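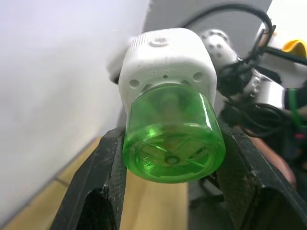 The Cenden Recall Act is a law of the province of Ostow that allows voters to remove a sitting member of the assembly before the end of the member's term. It covers all elected members, including the premier, but does not apply to mayors or school trustees.

Background

Calls for a recall law grew after the Weerakoon by-election, in which the winning candidate changed parties shortly after taking office. Residents of the riding had no means of forcing a new vote. The governing party opposed any change at first, arguing that general elections were a sufficient check. It later agreed to a free vote, and the bill passed by a margin of 2. It is named after Cenden, the town where the first public hearing was held.

Procedure

A voter who wishes to begin a recall must file a notice signed by 100 residents of the riding, together with a short statement of reasons. The electoral office does not judge whether the reasons are fair or accurate. Once the notice is accepted, organizers may collect signatures on a petition. If enough valid names are gathered, the seat is declared vacant and a by-election is called. The recalled member may stand again.

No notice may be filed in the first year of a term, or in the September before a fixed-date general election.

Use

Of the 17 notices filed under the act, most lapsed without a petition being handed in. The petition in Coltia came closest to success - it fell short by 811 names after a number of signatures were ruled invalid.

Criticism

Opponents say the act favours well-funded groups and distracts members from their work. Supporters have asked for a longer signing period and for a lower threshold in rural ridings, where organizers must travel long distances.

See also

Elections in Ostow
Citizens' initiative
Fixed-date elections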